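Fivero bamboo steamer with the yellow trim: six months of buns

Reviewed by Magdy Bennani
20 April 2025

I should say right away that I didn't need another steamer. I already had the big metal one that came with our stockpot, and for years I told anybody who asked that it did the job perfectly well, and it did, if you don't mind a little puddle on top of every bun. The lid is metal, the steam hits it, the water has nowhere to go, and down it comes. I used to wrap the lid in a dish towel and tie the corners up over the knob so they wouldn't catch fire, and my wife would come into the kitchen and look at it and go back out again.

So last October, when I was in Halilović to pick up a replacement gasket for the pressure cooker (they never had the gasket, but that's another story), I came across the Fivero on the bottom shelf, next to the rice paddles. One basket, one lid, no box, just a paper band around the whole thing. I bought it mostly for the color, if you want the truth. Most bamboo steamers are bamboo all the way, and this one has bright yellow plastic around the top and the bottom of the basket and around the lid too, and it looked cheerful sitting down there in the dark. I carried it home on my lap on the bus like a cake.

I've used it almost every weekend since, and quite a few evenings in between, so I think I can give a fair account of it by now.

Getting it ready

The paper band had instructions on the inside, which I only found because I was about to throw it away. Soak the basket and lid in cold water, then steam them empty before the first use. I did both. The first steaming smelled strongly of wet hay, and I opened a window. The second time there was much less of it, and by the third batch I couldn't smell anything but dough. If you're bothered by that sort of thing, run it empty a couple of extra times, it costs you nothing but water.

I also went around the inside with my fingertips looking for splinters. I found one little whisker of bamboo on the floor slats and took it off with a nail file. Nothing since then. The slats themselves are thin, thinner than on the old Dilmont basket my sister-in-law has, and I did worry about them at first. They've bowed down a tiny bit in the middle, which I can feel with my palm more than I can see, and they've stayed that way since before the new year.

How it sits on the pot

Please measure your pot before you buy one of these! I can't say it strongly enough. The yellow band around the base is what rests on the rim, and if your pot is a hair too wide the basket drops in and the bottom sits in the water, and you get soup. Mine is a perfect match for the middle-sized saucepan from our old set and hopeless on the other two. I've also set it in a wok, where it works fine with a couple of inches of water underneath, but then you have to keep an eye on the level, and I'm a person who wanders off to water the plants.

My other caution is about flames. We have a gas stove, and with the pan on the small burner everything stays where it should. On the large burner the flame licks up the side of the pan, and I didn't like how warm the yellow band felt afterward. I haven't had any melting or any smell from it, and I'd like to keep it that way, so small burner, medium flame, and patience. With an all-bamboo basket you'd have scorching to think about instead, so I don't hold this against the Fivero too much.

The buns

Now the part I really wanted to talk about. I make a plain yeast dough, the same one my aunt taught me, and I color part of it with pumpkin when I have some left over. The other thing I make all the time is a mixed-grain bun, using a flour blend from Hanach that comes in a brown sack and goes a kind of grayish beige when it's cooked. It isn't pretty but I love it, it tastes the way toast smells. The yellow ones are for the grandchildren, who believe they are sweeter (there's no sugar in them beyond what feeds the yeast, and I'm not going to be the one to tell them).

In the metal steamer I could never get a clean top on the yellow ones. There was always a dimple, or a wrinkled patch where the water had landed. The very first batch out of the bamboo had smooth round domes, and I called my wife in to see, and she agreed they were nice and asked whether this meant the end of the dish towel. It did.

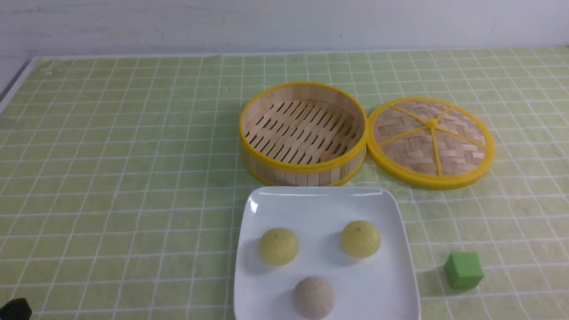 I put it down to the lid, mainly. It's woven quite tightly, but it still breathes, and the steam works its way out through the weave and doesn't collect underneath. When I lift it off, the inside is damp and that's all. I still turn the heat off and leave the lid on for two minutes before I open it, which was my aunt's rule and I've never been brave enough to test whether it matters.

The yellow spokes on the top of the lid I took for decoration to begin with, but they do seem to hold the woven part nice and flat. My sister-in-law's Dilmont lid has started to belly up in the middle like an old straw hat. Mine lies flat on the table, and that's handy, as I tend to put it down right beside the basket while I move the buns over to a plate. What I would change is the little hub in the center. It's too low to get hold of, so there's no proper handle, and you have to lift the whole lid by its rim. The rim gets hot. Not terribly, but enough that I reach for a cloth now, after the once.

As for how much it holds, I'd call it a small household's steamer. I like to give my buns plenty of room to swell, and a comfortable batch for us is three good-sized ones. You could get more in if you made them smaller. If you're feeding a crowd you would want a second tier, and here I have a complaint, because Fivero doesn't seem to sell the basket by itself. I asked at Halilović and the young man went and looked in the back and came out with another complete set. So I'd end up with two lids. I'm thinking about it.

Liners

You do need something under the buns. The gaps in the floor are there to let the steam through, and soft dough will happily settle down into them if you let it. I've tried cabbage leaves (very good, slightly cabbagey), squares of baking paper (good, and what I use most days), and a wet piece of cheesecloth, which stuck to the bottoms so badly that we ate the buns with little threads on them. Oiling the slats directly was a mistake as well. The oil soaks in and goes tacky, and it took me a whole evening with a soft brush to get it off.

My mother-in-law, who was born in 1933 and steamed things over whatever pot was clean, always used a flat layer of corn husks. I haven't been able to find fresh ones at this time of year but I mean to try them in the summer.

Cleaning and drying

Hot water and a brush, no soap, and then stand it on its side somewhere the air can get at it. That's really all the care it wants. The one thing to watch is the edge where the bamboo meets the plastic. Water creeps in behind the yellow rim and sits there, and if you put the basket straight into a cupboard you'll have black spots before long. I had a couple of specks start in the winter, when the kitchen was cold and I was lazy. I scrubbed them with vinegar and let the basket sit on the radiator shelf overnight, and they haven't come back. These days I leave it out on the kitchen table on the green checked cloth until the next morning, and there's usually somebody's cup standing inside it by breakfast.

I wouldn't put it in a dishwasher. The paper band says the same thing.

What else I've cooked in it

Dumplings, many times, and they come out very well on the baking paper. Sweet potatoes cut in thick rounds. Fish just once, a piece of cod on a saucer, which was delicious, but the bamboo remembered it for a week and so did the next buns. If you want to steam fish regularly I'd keep a separate basket for it. It's also wonderful for bringing day-old bread back to life, better than any oven, and I'd nearly recommend it for that alone. A stale roll needs hardly any time, just until it gives when you press it.

Would I buy it again

Yes, and I may, as I said, if they can't find me a basket without a lid. I paid 9 for it, marked down a little on account of the paper band being torn, and I've certainly had that much pleasure out of it. I'd take off a point for the missing handle and maybe half of one for the way the rim traps water. The bamboo has darkened a shade since the fall and the yellow is just as loud as it was in the shop.

If anyone reading has found a pot lid knob that can be fixed onto a woven lid without splitting it, please write to me through the page. I've got a small wooden one in the drawer and I've been putting off drilling the hole.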